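Ackroyd Café, Cermont: Opening Inspection Checklist With Comments

Site no. 2602. Form revised by Hastik Food Safety Services. Marks used: OK, FIX (correct within the period given), STOP (do not serve from this station until corrected).

1. Hand sinks
Front counter: OK. Hot water, soap and paper towels present.
Kitchen, by the dish pit: FIX. Soap dispenser loose on the wall. Refit before the next visit.
Comment: A sheet pan was leaning in the kitchen sink on arrival. Hand sinks are for hands only.

2. Cold holding
Walk-in: 38°F at the door, 37°F at the back. OK.
Prep cooler, left bay: 40°F. OK.
Prep cooler, right bay: 44°F. STOP. Limit is 41°F. Sliced tomatoes and cooked rice discarded. Bay to stay empty until it holds 41°F or below for a full shift.
Comment: The gasket on the right bay is split at the lower corner. Same item was noted in November. Replace the gasket; do not tape it.

3. Hot holding
Soup wells: 151°F and 148°F. OK.
Bean pot, vegan line: 139°F. OK, but close to the 135°F limit. Stir and recheck every two hours.

4. Dining room surfaces
Tabletops: OK. Finish intact on the tables checked. Undersides wiped.
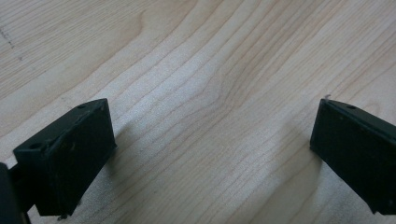 High chairs: FIX. Straps on one chair stained and frayed. Take it out of use until new straps are fitted.
Menus: OK. Laminated covers wiped at close. Paper inserts are changed when soiled.

5. Sanitizer
Buckets, front and back: 200 ppm on the test strip. OK.
Dish machine: final rinse OK by heat label.
Comment: Test strips at the front counter are past their date. The reading above was taken with strips from the kitchen.

6. Allergen and diet separation
Vegan grill section: OK. Separate spatula, separate oil bottle.
Fryer 2 (no meat, no fish): FIX. The label on the basket handle has worn off. Relabel the same day.
Allergen sheet: dated and posted at the pass. The walnut dressing is missing from it. Add before lunch service.

7. Dry storage
Shelving: OK. Lowest shelf 9 inches off the floor.
Flour and rice bins: lids close fully. Scoops stored outside the bins.
Comment: One case of canned chickpeas has dented seams. Set aside for return to Himby, the supplier.
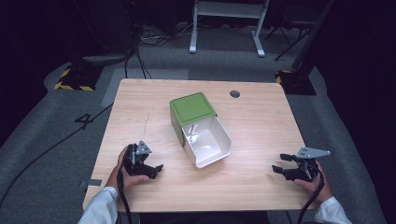
8. Pest control
Door sweeps: OK at front. Rear door shows a gap on the hinge side. FIX within 13 days.
Traps: in place, dated, no activity.

9. Fire and exits
Hood filters: OK. Clean, seated correctly.
Extinguisher, Class K: gauge in the green, tag current.
Rear exit: clear. Keep bread racks out of the hallway during delivery.

10. Grease trap
Log complete. Last pump-out removed 600 gallons. Next service is booked.

Result: open with conditions. One STOP item (prep cooler, right bay). FIX items under 1, 4, 6 and 8. Photos of repairs may be sent in place of a second visit for items 1 and 4 only. The cooler must be read on site with a probe thermometer.

Last updated: May 17, 2026

Related checklists
Closing Checklist, Small Kitchens
Cooler Temperature Log, Blank
Allergen Sheet: How to Fill It In
Fryer Oil Change Record
Patio Seating Inspection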